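A thread, because I've been hopping about in my chair all week and my other half has asked me to tell literally anyone else. I've finally moved our old booking system off its home-grown front end code and on to server-rendered pages. 1/15

2/15
Background. Raltura is a booking app for village halls and sports clubs. It's a Rails app and it has been going for nine years. I joined in year three, so I can't blame all of it on other people (I did try, but git blame is very clear on the matter).

3/15
The week calendar was the problem child. One enormous JavaScript file that fetched everything as JSON, built the grid by hand and then kept its own idea of who had booked what. The server had its own idea too. Guess how often they agreed at the end of a month!

4/15
I counted the tests that touched that page before I started. 762. A good chunk of them were checking that two copies of the same rule gave the same answer. Same rule, once in Ruby and once in JavaScript, and a test to hold their hands.

5/15
So the plan was: draw the calendar on the server, send HTML, and use Turbo frames so that only the day you changed gets redrawn. I'd read plenty about this and used it on small things, but never on a page people stare at for hours.

6/15
First attempt was awful. I put every single slot in its own frame. A busy hall has 200 slots on screen in a week view and the page felt like wading through porridge. One frame per day, seven in total, and it was suddenly lovely. Snappy, even on my old laptop.

7/15
Next came components. I'd been putting off choosing between partials and proper view objects for ages. Went with view objects for the slot, the day and the week, and plain partials for everything else. I'm so pleased with how the slot one reads now. You can look at it and know what a slot is!

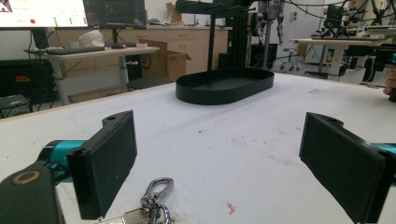 8/15 - THE BIT THAT BIT ME

Time zones, obviously. The old code worked out "today" in the browser and the new code works it out on the server. Most of our halls are in the UK so I thought, fine. Then the October clock change turned up in a test and gave me a day with two one o'clocks in it.

9/15
The fix was small once I understood it. Every hall has its own zone stored, every query goes through that zone, and nothing anywhere calls Date.today. I added a lint rule for that last one and it found a few in places I'd have sworn were clean. One was in the invoice code. Gulp.

10/15
Second thing that bit me was focus. If you're tabbing through the calendar with a keyboard and the day gets replaced under you, your focus goes back to the top of the page. Horrible. I now remember the id of the focused slot before the frame swaps and put focus back afterwards. It's a tiny Stimulus controller and my favourite code in the whole change.

11/15
(If anyone has a tidier way of doing that, please shout. I did try morphing and it nearly worked, but the drop-down menus closed themselves whenever someone else made a booking.)

12/15
We rolled it out behind a flag, one hall at a time, with a little gem I wrote called Stisik. All it does is turn a feature on for an account and write down who turned it on and when. There are better ones out there. I like mine - it fits in one file and I can read it with a cup of tea.

13/15
Herrera, our staging box, fell over once during all this and that was my own doing. I left query logging on full and it filled the disk. Worth it though, the logs showed me a lookup that ran again for every slot. One includes call later and the week view loads before I can reach for my mug.

14/15
Things still on the list: dragging a booking from one day to another (still the old code, still scary), printing, and the recurring bookings form. After that I want to pull the calendar out into its own engine so Jomico, our other app, can have it too. Jomico's calendar is even older. I've seen things in there.

15/15
Anyway, if you've got a page like this and you've been walking round it for years, pick one day column or one row or whatever your smallest useful piece is and start there. I had such a good time with this. Happy to share the focus controller if it's any use, just reply and I'll stick it in a gist tonight.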